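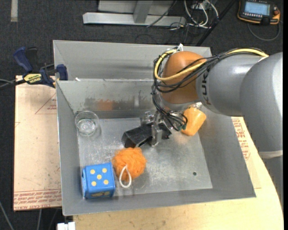
3.2 Sorting of returned parcels by reason code

Returns were logged at the Skulen depot over one full season, ending in October. Each parcel was given a reason code by the customer when the return was booked, and a second code by depot staff when the parcel was opened. The two codes were kept in separate fields and compared only after the season had closed. A parcel holding more than one item was entered once for each item, so the unit of analysis in this section is the item and not the parcel.

The coding scheme has five classes: wrong size, damaged, not as described, no longer wanted, and other. It follows the scheme set out by Pelkonen in the earlier Zelau study, with one change. In that study "arrived late" was a class of its own. Late arrival could not be checked by the person opening the parcel, and the class was therefore merged into "other". Pirjo Pelkonen kindly supplied the original coding sheets, which allowed the older data to be recoded on the same basis.

Of the 357 items in the sample, 188 were given the same class by customer and staff. Disagreement was not spread evenly over the classes. Most of it lay between "not as described" and "no longer wanted", where staff tended to choose the second and customers the first. The return charge is a likely cause. Under the shop's terms the buyer pays postage on unwanted goods but not on goods that differ from their listing, and a buyer in doubt has a clear reason to pick the free option.

Figure 4 gives the share of items in each class under both codings. The bars for "wrong size" are close to equal in height. Size is printed on the order slip and on the label, so there is little room for judgement on either side. The bars for "damaged" differ more than expected. Some customers used this class for crushed outer packing where the goods inside were sound, while the staff guide, drawn up by Maksymiv, limits it to the goods themselves.

Items coded "other" by both parties were read again by hand using the free text field. The field had often been left blank, and where it was filled in the text was short. No further classes were drawn from it. The same difficulty was met with the Sinmont records, which were left out of the main comparison for that reason and are treated separately in the next section.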